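Juntunen says the new release of Lutik, its planning software for two-armed robots, lets a machine work out its own order of steps for household jobs such as putting drinks in a refrigerator. The company has published a success rate from 334 trials. It has not published the trials.

That matters, says Rongrong Qian, who tests motion planners at Cullarell. Did the planner see the shelf layout beforehand? Was a failed grasp retried and then scored as a success? The release notes answer neither question, and they skip over how often a person stepped in.

Lutik now replans 30 times a second, up from 6 – a real gain on paper. But the rate says little about perception, and clear plastic and shiny panels remain hard on depth cameras.
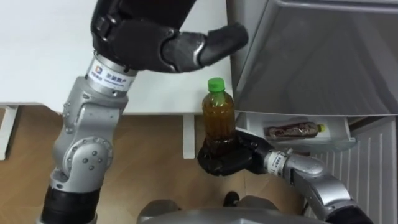 Words: Bleddyn Ifans

With one hand around a bottle of tea and the other close to an open refrigerator door, the arms have to be planned together so they stay out of each other's way. Juntunen says that part is solved. Some 2,000 developers are due to get the code in March and can check.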